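Jun 9, 2025
Notodach planner group
5 min read

4. Experiments in simulation

All runs in this section use the Bongate kitchen, rendered at low light. The policy sees a wrist view and a head view, nothing else; no depth, no object poses. We kept the planner from Section 3 unchanged and only swapped the part that decides when to look again. Figure 3 gives one wrist view and two head views from the same set-up.

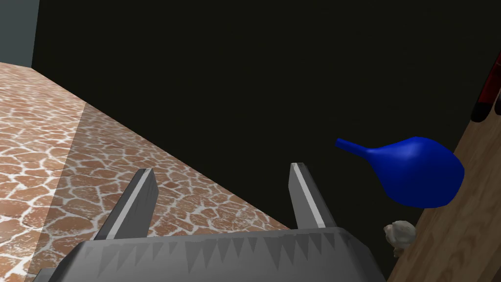
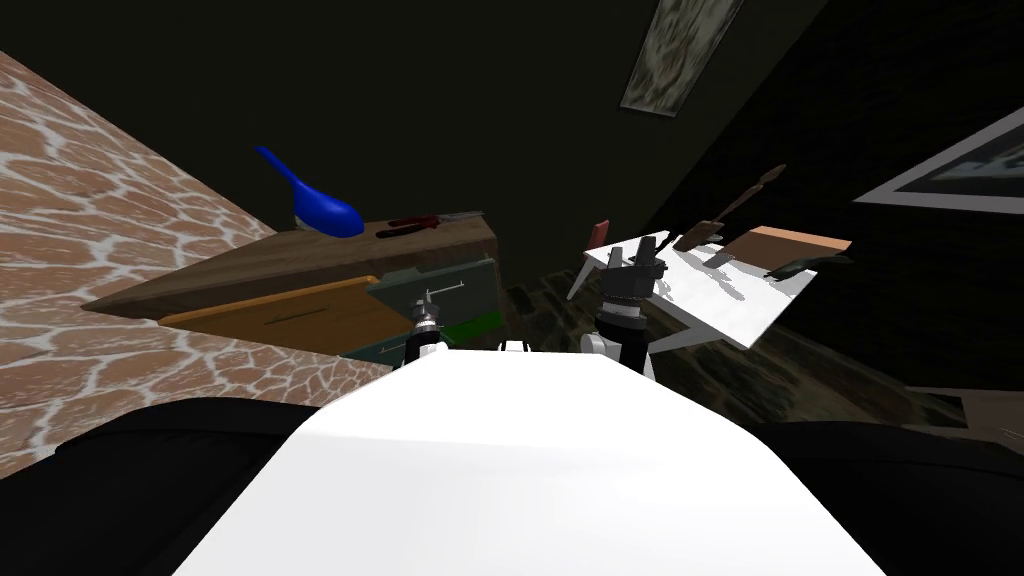
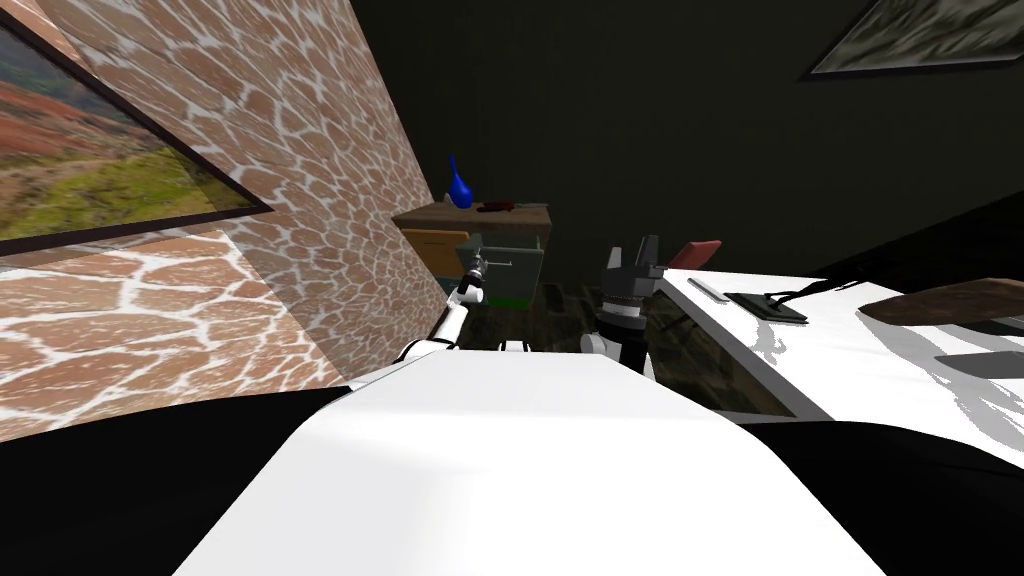 Figure 3. Input views. First: wrist, fingers open. Second and third: head, both arms reaching forward, cabinet to the left and white table to the right.

Mwakyusa, reading an early draft, asked why we bother with the head view at all if the wrist does the fine work. Fair question, and the draft didn't answer it. The same note said our baseline was too weak, as it replans on a fixed clock and so wastes most of its looks while the arm is in free space. Both points are taken up below.

4.1 Head view or not

Wrist only: the arm drifts. Once the target leaves the wrist view the tracker holds the last estimate, and the last estimate is often poor when the background is dark. With the head view on, the planner has something to fall back to. The blue object in the wrist view is easy, strong colour, clean outline. The small off-white one below it is not, and detection scores there jump about from step to step. We do not filter them. Filtering was tried in April and made the grasp late.

4.2 A stronger baseline

The fixed clock is replaced with Brendau, our trigger that asks for a new plan only when wrist and head estimates disagree. Threshold set by hand, one value for all tasks. We ran 2,000 episodes over six tasks, same seeds for both methods. Brendau finished 1,396 of them. The clock version finished fewer on every task exept drawer opening, where the two are level. Reaching over the table is still the worst case for both, mostly becuase the arm blocks its own head view and the two estimates then disagree for no good reason. So it replans, and replans again. Capping this at two replans per reach stops the loop but leaves the odd stale plan.

4.3 Timing

Replanning runs in its own thread. The controller carries on with the old path until the new one is ready, then blends over. If the new path starts too far from the current joint state we drop it and hold. Holding is slow but safe. The blend length was not tuned per task, and the shorter reaches probably suffer from that.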